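Damp book, entry for 11 December 2025

Up before the heating came on, so that the first set of readings could be taken with the house cold. I have wanted a clean cold-start set since April, when the back bedroom wall was replastered and I decided to stop guessing.

Before the heating

Outside air still and foggy. Condensation on the lower third of both kitchen panes, heavier at the corners where the spacer bar runs. None on the landing window, which has the trickle vent open. The back bedroom pane was wet along the bottom bead and there was a small pool on the sill at the left end. I took this up with a weighed cloth, as before, and put the cloth in the lidded box for weighing later. The right end of the sill was dry. The sill slopes slightly to the left, so the difference between the two ends says nothing about the glass.

The Zerkow meter in the back bedroom and the old dial instrument disagreed again. The dial has always read drier than the Zerkow in cold rooms and then catches up by midday. I did the salt test on both last week: a bottle cap of table salt made into a wet slush, sealed in a freezer bag with the instrument and left overnight. The Zerkow was where it should be. The dial was low. I have turned the screw on the back of the dial a very small amount and will leave it for a week before touching it again. Two adjustments without a settling period between them would make the whole month's column useless.

Surface temperature of the outside corner, behind the chest of drawers, was lower than the middle of the same wall, and the difference is larger than it was before I moved the chest. This is the wrong way round. Moving the furniture off the wall should have let warmer air into the corner. Possible causes: the probe was taped further down this time; the corner is colder at the skirting than at waist height; the radiator was not balanced in April and is now. I suspect the first. Marked the probe position with a pencil cross so that it cannot happen again.

Heating on

Boiler lit on time. Hall thermostat set to 21 and left alone. The rise in the back bedroom lagged the hall as usual. Relative humidity fell as the air warmed, as it must, and the amount of water in the air went up slightly over the same period. This second figure is the one I care about, and it is the one people leave out when they tell me their house is drier with the heating on. The air was warmer. It held a little more water than it had an hour earlier. The extra came off the window, the plaster and me.

The quilt on the spare bed is another possible source and I have never allowed for it. Cotton takes up a fair quantity of water in a cold room and gives it back when the room warms. If I want to treat the room as a closed box I shall have to empty it or accept the error. For this month I accept the error and have written a note to that effect inside the cover.

Porridge on the hob with the lid on and the extractor running. Kitchen reading moved very little. The same breakfast last week with the extractor off sent it up sharply, and the landing followed a few minutes later. That settles whether kitchen air reaches the landing. It does, and it does so past a closed door, so the gap beneath the door is doing more work than I gave it credit for.

The dehumidifier

The Iritz has been on loan from Mahmoud Ghoneim since the end of last month. He wants it back before the new year. It is a compressor type, noisy at the start of each cycle and then tolerable. I had it in the box room with the door shut and the humidistat at its 40 setting, which in a room this size means it never reaches the target and simply runs.

Overnight tank: 590 grams, weighed on the kitchen scale with the empty tank tared off. I weigh it now, having given up on the level marks, which are moulded into a curved face and can be read in two ways depending on where one stands. The figure is lower than the previous night. The box room was colder, and a compressor machine does worse in cold air, since the coil frosts and it spends time clearing itself. I heard it go into defrost twice before I slept. A desiccant machine would not care, and would use more electricity for the same water.

There is an air path I had overlooked. The hatch to the loft is in the box room ceiling and its foam strip has come away along one side. Some of what the machine collects may therefore be loft air, and I could run it until spring without improving the house at all. Replaced the strip after lunch with the brown rubber kind. The hatch now has to be pushed up hard before the catch will engage. I shall compare tonight's tank with last night's, bearing in mind that the outside conditions will not be the same.

Rang Shehata about the vent cowl. They have it in white only. Asked them to put one by. Their fitter wanted to know whether the duct was round or flat and I had to go and look, having drawn it as round in the sketch. It is flat. Corrected the sketch.

Washing

The largest single source in this house is wet clothes and I have avoided measuring it properly, as it involves weighing things at awkward moments. Method agreed with myself: spin, weigh the load, hang in the box room with the machine on, weigh again when dry. The loss in weight is the water released. The tank gives the water recovered. The difference has gone through the hatch, under the door or into the plaster.

Everyday items only. Dark cottons are the slow ones: collars, plackets, double seams. A shirt that feels dry across the back will still be heavy at the collar, and if it is folded then it carries that water into the drawer. I have smelt the result often enough. Collars are now left standing up on anything with buttons.
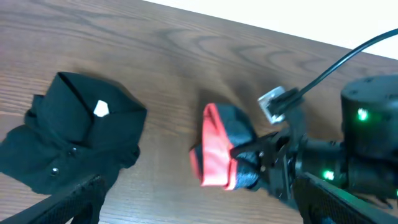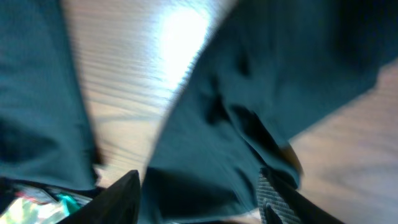 Afternoon readings

Fog lifted for a short time and then came down again. Went out to check the north wall at ground level. The gravel against the brickwork has been topped up by someone at some stage, probably when the path was done, and now sits higher than the damp course over a length as long as my arm span. I moved some of it back with the hoe. The brick behind was dark. I do not think this has any bearing on the upstairs corner, but it ought to be cleared before I blame anything else, and it is an hour's work in dry weather.

Back indoors the Zerkow had gone to sleep and lost the afternoon minimum. This is the second time. The battery reads full. The instruction sheet says the memory is kept for a day unless the unit is moved, and I did move it, by the width of my hand, to get at the plug. I will write the minimum down at noon in future and trust the instrument for the rest.

The landing and the back bedroom now track each other closely with both doors open. With the bedroom door shut they part within the hour. I had been treating the bedroom as the problem. On these readings the problem is the shut door, together with a vent that was painted over on the inside. I ran a blade round it and it moved. There was a dead moth in it and a good deal of plaster dust, both removed. A strip of tissue held against the grille now lifts, weakly, when the bathroom fan is on. It did not do so yesterday.

Letter from my sister in Listatitz with a table of her own readings copied out in pencil. Her cellar is drier than my bedroom. She keeps potatoes in it and would like it damper. She has asked whether I can account for a reading of 29 in her front room, taken beside the stove. I can: the meter was beside the stove. It should be on an inside wall at chest height, away from anything warm, and left there long enough to settle. I have written back saying this and enclosed a spare bottle cap and instructions for the salt test, which she will say she has not time for.

Evening

Weighed the sill cloth. Slightly more than yesterday, which I put down to the fog and the quilt together and cannot divide between them.

Kitchen pane dry by supper. Back bedroom pane dry except for the bead. Outside corner still cold, but the pencil cross at least makes the figure comparable with tomorrow's.

Emptied the tank down the sink at the usual hour and noted the start time for the night run. The filter on the Iritz had grey fluff on it, mostly on the lower half, and I washed it under the tap and dried it on a towel before refitting. Airflow at the outlet feels stronger to the hand. I have no instrument for that.

For tomorrow: readings before the heating again, same order, bedroom first. Tape a new probe at the skirting, directly below the cross, and leave the old one where it is. Ring Shehata to say flat duct, and ask for the adaptor. Find the lid of the second box. Strip the quilt off the spare bed and put it in the airing cupboard, and see what the sill does without it.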